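FOR IMMEDIATE RELEASE

Zirnar Is Bringing Back the Repair Counter This August

Hi, I'm Chiyo Sakamoto, and I run Zirnar, the bag and luggage shop on the corner of Tsuchiya Street. I've never written a press release before, so please bear with me! My nephew said to put the news first, so here it is: starting in August we're opening a full-time repair counter, and anyone can bring in a bag, whether they bought it from us or from somebody's yard sale.

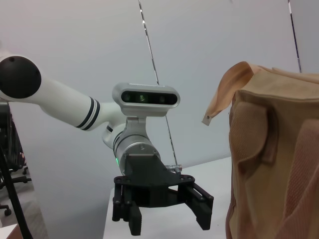
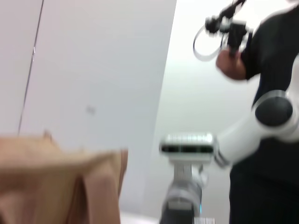
We used to have a counter like this, way back when my mother had the shop. She kept it by the front window so people could watch her work, and half of them ended up staying for an hour. When I took over I let it go, mostly to make room for rolling suitcases (I know, I know). I've been sorry about it ever since. Every week someone comes in with a perfectly good duffel and a dead zipper, and I've had to send them to a place two towns over that closes at three.

Last year I finally started keeping a notebook of what people asked for. By the end of it I had 608 requests written down, and the big winner was zippers. After that came straps, then handles, then a whole messy group I labeled "lining, sort of." There was also a tuba case, and yes, we fixed it.

So that's what the counter will do. Zippers, straps, handles, buckles, wheels, torn lining, popped seams. We'll work on canvas, leather, nylon and most hard-shell cases. We won't do shoes. Please don't bring me shoes, I'm bad at them and you'll be sad.

Prices will be posted on the wall and they start at $6 for a new zipper pull, put on while you wait. A full zipper replacement takes longer and depends on the size of the bag. If I look at something and think the repair will cost more than the bag is worth to you, I'll tell you before I touch it, and the look is free.

The part I'm most excited about is the hardware. Trekik, the old luggage maker across the river, closed its workshop last winter and sold us what was left on the shelves, which came to 4,000 buckles, slides and D-rings in sizes I haven't seen in a catalog since I was a teenager. My evenings this spring went into sorting them into drawers, and I enjoyed it far more than I should have. If you own a Trekik case with a missing latch, call me! There's a good chance I have the right one.

We're also putting in a used rack. It's called Mudel, after my mother's dog, who slept on the returns pile for most of his life. Bring in a bag you're done with and you'll get store credit toward a repair. I'll clean it, mend it and sell it on with a tag that says what was fixed. There are already 87 bags waiting to go out on opening day, including a green bowling bag that I'm trying very hard not to keep.

Opening day is a Friday, doors at 10 a.m., and we'll stay open until 7 that evening for people coming from work. The first repairs of the day will be small ones done on the spot, so bring your stuck zippers and your loose handles. Bigger jobs get a ticket and a phone call when they're ready. There'll be iced barley tea and my sister's sesame cookies until they run out, and they will run out.

After that the counter keeps the same hours as the shop, Tuesday through Saturday, 10 to 6. You don't need an appointment. If you'd rather mail something in, call first so I can talk you through packing it, and please empty the pockets. I once got a sandwich.

Reporters, bloggers and anyone who simply likes buckles are welcome to come by before we open. I'm happy to show you the drawers, and I'll talk as long as you let me.

Contact: Chiyo Sakamoto, owner, Zirnar. Stop in or call the shop during open hours and ask for Chiyo.

###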